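How does a robot know where to put a stitch?

If you have ever sewn on a button, you know that the thread does what it likes. It twists, slips off the needle and hides under your hand. Now imagine doing the same job with two thin metal tools, each with a pair of jaws at the end smaller than your fingernail.

Robots that help with surgery have tools like these. Most of the time a surgeon steers them, sitting at a set of controls and moving both hands. The robot copies each movement at a much smaller size. A program sits between the surgeon and the tools, and this page is about that program and some newer ones that people are trying out. The newer ones are meant to do a small part of the sewing by themselves.

Some words you will need

Suture: the thread used for stitching a cut. People also use the word for the stitch itself.
Incision: a straight, neat cut.
Jaws: the two parts at the tip of the tool that open and close to grip things.
Software: the instructions that a computer follows.
Wrist: the joint just behind the jaws, which lets them bend and turn.

Four jobs for the software

The software in a stitching robot is usually split into parts. Each part has one job and passes its answer on to the next. People who build these systems call the jobs perception, planning, control and checking.

Perception means working out what the camera is looking at.
Planning means deciding what to do next.
Control means making the motors do it.
Checking means comparing what happened with what was supposed to happen.

At Huttunen, a small workshop that writes software for surgical tools, each part has its own name. The planning part is called Skater and the control part is called Edorix. The perception part had three different names in its first year and is now simply called the finder.

Job one: finding things

A camera does not see a needle. It sees a grid of tiny coloured squares called pixels, and every pixel is just a few numbers. One pixel might be dark grey. The one next to it might be slightly less dark grey. Somewhere in all those numbers there is a needle, and the software has to find it.

It learns to do this from examples. A person looks at a picture and colours in the parts with a mouse: this is needle, this is thread, this is jaw, this is the cut. Then they do it again with another picture. The finder was trained with 3367 pictures coloured in this way. After that it was shown new pictures and had to colour them in without help.

Some things are easy to find. A pair of metal jaws is quite big and always has nearly the same shape. Thread is much harder. It is thin, it can bend into any shape at all, and one dark thread looks just like another.

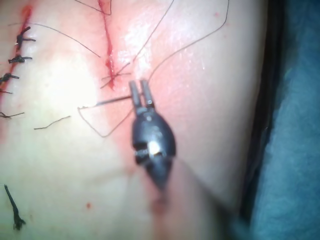
Think about what happens when two threads cross. You can follow each one with your eye, and you guess that a line going into the crossing on one side comes out straight on the other. The finder has to make the same guess. It starts at the jaws, where it is fairly sure which thread is being held, and moves along the line a little at a time. When it reaches a crossing, it looks for the path that bends the least.

This works well until the thread makes a tight loop. Then the path that bends the least may be the wrong one, and the software sets off along somebody else's thread, like a train sent down the wrong track. The programmers at Huttunen added a rule for this. If the finder is unsure, it gives a low score to its answer, and the planner is told not to pull on that thread yet.

Shiny things cause trouble too. A bright reflection turns a patch of the picture almost white, and anything inside that patch disappears. A person would move their head a bit and look again. A robot can do that as well, if its camera can move, but the move has to be written into its instructions.

Try it yourself: drop three pieces of dark wool on a table so that they overlap. Take a photograph. Give the photograph to a friend and ask them to trace one piece from end to end with a finger. Watch where they slow down.

Job two: making a plan

Once the software has an idea of where things are, Skater decides what to do. It breaks a stitch into steps:

Grip the needle.
Line up the point beside the cut.
Push the needle in and turn it.
Let go, and take hold of it on the far side.
Pull the thread through until only a short tail is left.
Tie the knot.
Cut the ends.

Each of those steps hides smaller ones. "Grip the needle" sounds simple, but the jaws must hold it at a good place along its curve. If they grip too close to the point, there is not enough needle left to go through. If they grip too close to the thread end, the needle may wobble.

Curved needles are very useful here. A straight needle has to be pushed in a straight line, so it goes down and down. A curved needle goes in, swings round and comes up again on the other side of the cut. To make this happen the wrist has to turn the needle along its own curve. Skater draws that curve in its memory as part of a circle and checks that the jaws can follow it without bumping into the second tool.

Before anything moves, Skater tries the whole step in a simulation. A simulation is a pretend version inside the computer, rather like a level in a video game. If the pretend tools bump into each other, the plan is thrown away and a new one is made.

Where people practise

Human beginners learn to stitch on soft pads made to feel a little like skin. Software can be tested on the same sort of pad. The pad has cuts in it, and you can close them up with stitches, one after another, and look at how neat they are.
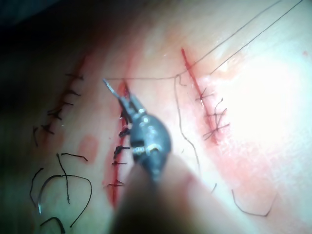
A practice pad with three cuts in it. The tip of the jaws is holding a strand of thread.

A pad that has been used for a while is a good test for the finder. It may have old stitches on it, and snipped ends of thread that nobody is using any more. All of these look like thread, since they are thread. The software must learn to leave them alone and pay attention to the piece that matters.

Where each stitch should go is another question for the planner. Stitches should be spaced evenly along the cut, and each one should go in and come out at about the same distance from the edge. Skater measures the length of the open part of the cut, divides it up, and puts a mark in its map for every stitch.

Job three: moving the tools

Edorix is the part that talks to the motors. A plan might say "move the jaws to this point". Edorix turns that into a long string of tiny instructions, such as "turn this motor a little, now a little more, now slow down".

Many surgical tools of this kind are moved by cables. The motors are a long way back, and thin cables run down the shaft to the wrist and pull the jaws open, shut and sideways. The brakes on a bicycle work in a similar way. Cables can stretch slightly, though, and they rub as they go round corners. So when the motor has turned by exactly the right amount, the jaws might still be a hair's width from where they should be.

For big jobs a hair's width would be fine. For a needle it can be too much. Edorix deals with this by asking the finder, again and again, "Where are the jaws now?" It gets an answer 15 times a second. If the jaws are a little too far left, it moves them a little to the right, and then it asks again. Engineers call this a feedback loop. You use one when you carry a full cup of tea and keep looking at the top of it.

Two tools at once

Stitching usually needs two tools, one for each hand. This makes more work for the software. When one tool holds the needle and the other holds the thread, moving either one changes what happens to the other. Pull one tool too far and the thread goes tight.

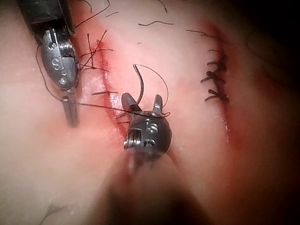 Audrey-Anne Dufour wrote in to ask why the two tools can't just take turns, with one keeping quite still while the other moves. She said that was how she had learned to knit.

Taking turns is how the first version of Skater did it, and it is a good way to start. It is safe and easy to test. The trouble comes with knots. To tie one, a tool wraps the thread round the other tool's jaws, and those jaws then reach out and catch the loose end. If one tool stays perfectly still during the wrapping, the loops can slide off the end of it. A small tilt of the wrist at the right moment keeps them on. So in the newer version the tools take turns for the needle steps and move together for the knots.

There is a rule for how close they may come. Skater puts an invisible bubble round each tool. The bubbles can touch during a knot, but at any other time touching bubbles make both tools stop.

Job four: checking

After every step, the software looks at the picture again and asks a question that has a yes or no answer. Is the needle in the jaws? Has the thread come through? Is there a knot?

If the answer is yes, it goes on. If it is no, it may try once more. If it is still no, it stops and calls a person. That person can take over the controls at any time, even when everything is going well.

In one round of tests on pads, the software was asked to place 102 stitches. The team wrote down every stop and the reason for it. Most of the stops were caused by the finder losing the thread, and hardly any by the motors. This told them which part to work on next.

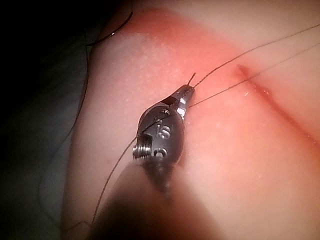 Losing the thread often happens close to the jaws, where several things are crowded together in a small space. The metal hides part of the thread and the light bounces off the rest. To help with this, the finder now remembers the last few pictures as well as looking at the newest one. If the thread was beside the jaws a moment ago and has vanished, it has probably gone behind them.

Remembering has its own problems. A program that trusts its memory too much will carry on believing in a thread that has been dropped. The team at Huttunen set a limit of three pictures. After three pictures with no sign of the thread, the finder has to admit that it doesn't know.

Questions children have asked us

Can the robot feel anything?
Some tools have sensors that measure how hard they are pulling. Many don't. Without sensors, the software can look for clues in the picture, such as a thread that has gone very straight or a pad that has started to wrinkle.

Does it get tired?
No, but cables wear, so the tools have to be checked and replaced.

Is it faster than a person?
On the pads it is slower. It spends a lot of time looking.

Who is in charge?
The person at the controls.

What language is the software written in?
Most of Edorix is in C++, which is good for jobs where the timing must be exact. The finder and Skater are mostly in Python, which many schools teach.

Something to do in class

Work in pairs with a shoelace and two pairs of blunt tweezers. One of you is the planner and sits facing away. The other is the controller and holds the tweezers. The planner gives instructions for tying a single knot, one at a time, and the controller does exactly what is said and nothing else. After each instruction the planner may ask one yes or no question. Write down your instructions as you go, then swap places and see if the same list works for your partner. The class at Cornon School needed several goes before anyone's list worked, and the commonest missing instruction was "let go".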